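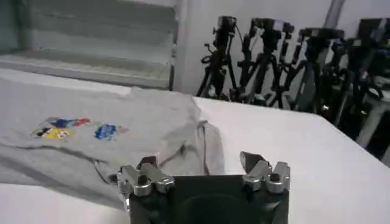 Print this thread | E-mail this thread

Folding printed T-shirts, a short thread. September 2018. Method is the one we use at Grundora for everything that goes into the 18-litre crates.

Step one is flattening. Lay the shirt out on a hard, clear surface and pull it at the hems, never at the neck. Ribbed collars stretch and don't fully come back.

Most bad folds start at the shoulder. Cloth bunches there, and every later fold carries the lump along with it. Smooth from the collar outwards, then down.

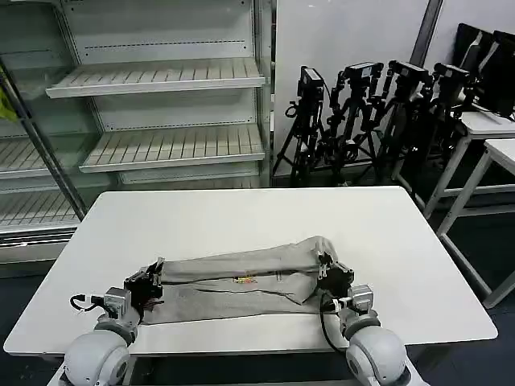
Folding lengthwise comes before folding across. Sides go in first, until you have a strip as wide as the crate slot. Hold it by both ends and keep it under slight tension while you square it up. A grey one at this stage still has long creases between the ends and a bunched bit at the upper right, and the small red, orange and yellow print sits near the middle of the strip. That bunching needs to go before the next fold.

Then fold across, 2 or 3 times depending on crate depth. Keep the crease off the print if you can. Prints crack along a hard fold, more so under a stack.

Weight: I allow 200 g per adult shirt when planning a crate. Heavy cotton goes over that – weigh one and adjust.

Kirsty Kerslake asked in July about rolling. It saves space in a bag. In a crate it doesn't, and rolled shirts shift when the crate is tipped.

Comments

Amândio Teixeira: Do you iron first?

Flernon: Sides in first fixed my drawer. Sleeves still a mess.

Kirsty Kerslake: Still rolling mine.

E-mail this thread | Print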